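How I Rebuild an Old Desktop Tower, and the Order I Do It In

I've been putting old office towers back together for long enough that I've got strong feelings about the order you do it in. A few people have asked me to write it down (hi Nusrat, sorry it took until November), so grab a cuppa and we'll go through it. It's the plain sort of desktop, with a full-size case and a green board and blue plastic clips all over the place. If you've got something with a glass side and coloured lights, most of this will still work, but you'll be doing more cable hiding than I ever bother with.

What you need

A Phillips screwdriver, a small tube of thermal paste, some isopropyl alcohol, lint-free wipes and something to hold your parts while they're out of the machine. I'd add a torch if your eyes are anything like mine. My paste is whatever the shop in Skirdale had behind the counter, and I've never been able to tell the difference between that and the fancy stuff in a machine that mostly does email.

Set up the bench first

Unplug the tower at the wall, then hold the power button in for a few seconds. Lay the case on its side so the motherboard faces up at you. Please don't try to do this with the tower standing! I did my first one upright and spent half the evening fishing for a screw with a magnet on a stick.

Take the side panel right off and put it somewhere you won't tread on it. Then touch bare metal on the case before you go near anything green, and keep doing it every time you come back from putting the kettle on.

Now the parts. For years mine went on a tea towel, and I lost things in the folds. These days I'm a complete convert to a printed holder with a slot for each piece. The drive stands up in one, the card stands up in another, and the processor gets its own little square recess so it never gets shoved around. It was Florian Holzer who talked me into it. His is a rather elaborate affair he calls the Storwood, and it takes 11 hours to print, which seemed mad to me until I'd used it. If you haven't got a printer, an egg carton does the small bits and a toast rack is surprisingly good for cards. 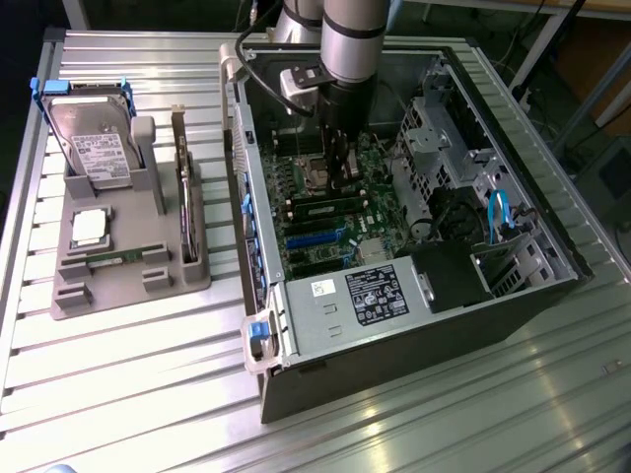
Tower open and on its side, with the drive, card, processor and a stick of RAM waiting in the holder.

Start with the processor

Do this one while the case is as empty as possible, because you want room for your hand. Lift the little lever at the side of the socket and open the frame if yours has one. Find the small triangle on the corner of the chip and the matching mark on the socket. Hold the chip by its edges, line the marks up, and lower it straight down. No pushing. It should drop in under its own weight, and if it doesn't, lift it out and look again. Then close everything up and bring the lever down. The lever can feel alarmingly stiff on some boards, and that's fine as long as the chip was sitting flat to begin with.

Mechthild Steiner, who taught me most of this, used to make me put the screwdriver in my back pocket for the whole step. I still do it. There's nothing to unscrew at the socket at this point and a dropped screwdriver can bend pins in a heartbeat.

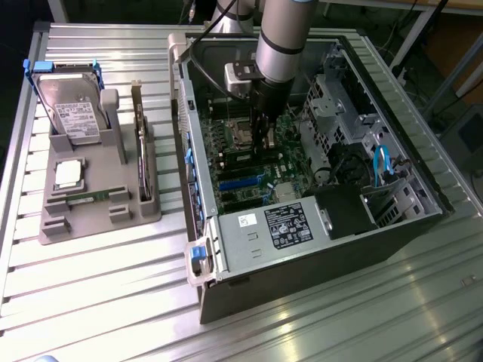 Processor socket in the middle, memory slots alongside. Get your bearings before you pick anything up.

Memory next

Open the clips at the end of the slot. Every stick has a notch along its gold edge, and it's off-centre, so hold the stick over the slot and check the notch against the ridge before you press. Then push with a thumb at each end until it clicks. It takes more force than you'd like the first time. If you've got a pair, look in the manual for which two slots they want to be in, as it varies from board to board and I've given up trying to remember.

Cooler and paste

Wipe the top of the processor with a bit of alcohol and let it dry. A blob of paste the size of a small pea in the middle is plenty. Set the cooler down flat and do the screws up a few turns each, going corner to corner, so it doesn't tip. Plug the cooler's fan lead into the header marked CPU_FAN. I have forgotten this. More than once, even.

The card

If you're fitting a graphics or expansion card, take out the matching blanking plate at the back of the case, line the card up with its slot and press down evenly along the top edge. The metal bracket should sit flush where the plate was. Fasten it before you let go and wander off, as a card held in by hope will work itself crooked.

The hard drive

Blue rails are my favourite thing about these old office cases. They clip onto the sides of a 3.5-inch drive without a screwdriver and the whole lot slides into the cage. Check which way the connectors need to face before you slide it home, then run your SATA cable from the board and the power lead from the supply. Don't fold the SATA cable hard to make it neat, a lazy curl is much kinder to it.

What about the power supply?

If it's already in there and working, leave it be. Read the label and make sure it suits whatever card you're adding. And don't open the supply itself, ever, not even when it's unplugged.

Before the panel goes back on

Run a finger over every connector and give each a gentle push. Look for loose screws (tilt the case and listen, it's a very satisfying method). Then plug in a monitor and keyboard and turn it on with the side still off, keeping your hands out. If the fans spin but you get no picture, switch off, unplug and reseat the memory. That fixes it for me far more often than it deserves to.

Once it boots, go into the BIOS and check the memory and drive both show up, fix the clock, and then you can shut down and put the side back on. Next time I'll do front panel headers, which need a page of their own and possibly a stiff drink.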